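August 29, 2023
Prernholm workshop, back bench
Notebook: Emlyn Mostyn

Sorting day. The Skyrme tub came back with everything mixed together again, so the morning went to pulling it apart and picking a short set of pieces for the layout trials. The tub weighs 950 g with the lid off. Weighed it before touching anything, wrote the number on the tape, will weigh again when the set goes back in.

Rules for the set, same as in March:
- no two pieces alike in both size and color
- bricks and plates both
- at least one piece much bigger than the rest
- at least one that is a nuisance to pick up

The big black plate covers the third rule. For the last one I wanted the tan 1x2, which is small and low and hard to get a fingernail under. The black 1x4 is nearly as bad. Left out all the round parts and anything with a clip.

Tried 11 pieces first. Too crowded on the board once the black plate is down, and pieces end up touching. Took two out (white 2x2, second red) and it was fine. Those two are in the Zudel box on the shelf, please leave them there.

Surface: used the old wooden board. The Stiradon mat is flatter but the cyan and green both look dull on it. The grain on the board runs side to side, handy for squaring things up if you want them square. Today I didn't. Dropped everything in two loose rows and left the angles as they fell. Gray baseplate goes along the near edge, with the markers on it. Press the baseplate down before starting or it creeps.

Layout 3, before the first build:

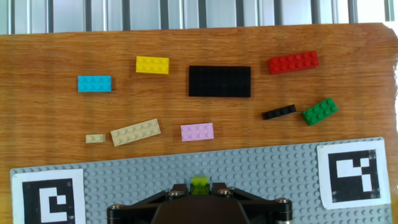 Layout 3. Back row: cyan 2x4, yellow 2x4, black plate, red 2x6. Front row: tan 1x2, long tan plate, pink 2x4 plate, black 1x4, green 2x4.

Notes on 3. The pink plate is easy to mix up with the lavender one in the tub under the bench lamp, so check it in daylight before writing it down. The two tan plates are too close together for my liking. Next layout, move the small one over by the green brick and put the long one straight.

Cleaning: wiped the board with a damp cloth and let it dry for 5 minutes. Pieces washed in warm water and a drop of dish soap, dried on a towel, studs down.

To do
- new label for the Skyrme tub, old one has peeled
- look for a dark blue 2x4 to swap in for the cyan
- layouts 4 and 5 after lunch, same nine pieces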